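Warum ich meinen Rauchmeldern inzwischen dankbar bin

Ich gebe es zu: Jahrelang waren Rauchmelder für mich diese weißen Dinger, die nachts um drei piepsen, weil die Batterie schlappmacht. Also Leiter holen, fluchen, Batterie raus und dann drei Wochen lang vergessen, eine neue zu kaufen. Ich vermute, das kennen einige von euch!

Im letzten Mai hat sich das geändert. Da hat in unserem Haus ein Geschirrtuch auf einer Herdplatte geschmort, zwei Stockwerke unter mir, und der Melder hat so früh losgebrüllt, dass am Ende bloß das Tuch hinüber war. Seitdem bin ich bekehrt. Ich habe sechs Stück in der Wohnung hängen (ja, auch im Flur, gerade im Flur) und drücke jeden Monat brav auf den Testknopf.
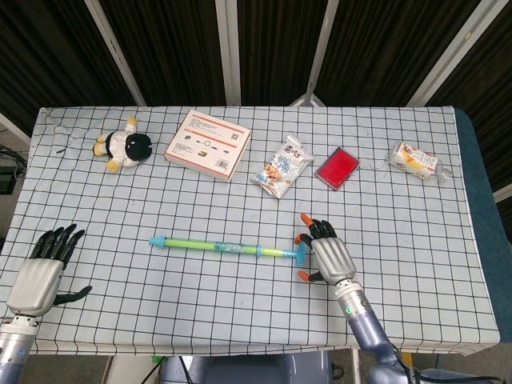
Plüschtier und Karton auf der karierten Tischdecke.

Was mich ärgert, ist der ganze Schnickschnack drumherum. Bei Brudirum wollte man mir neulich ein vernetztes Komplettpaket für 300 Euro aufschwatzen, mit App und Lichtstimmung. Lichtstimmung! Wenn es brennt, will ich Krach, und zwar so viel, dass ich aus dem Bett falle. Die schlichten Melder von Ravby reichen mir völlig, und die Batterie ist fest eingebaut, da kann ich auch nichts mehr vergessen.

Und noch etwas: Mehrfachsteckdosen hinterm Sofa. Bitte schaut da mal nach, am besten heute noch. Bei mir hingen Heizlüfter, Lampe und Ladegerät an einer einzigen Leiste, und die habe ich beim Saugen immer schön unter den Teppich geschoben. Der Heizlüfter steckt jetzt direkt in der Wand, und wenn ich aus dem Zimmer gehe, ziehe ich den Stecker. Meine Familie findet das übertrieben. Sollen sie ruhig!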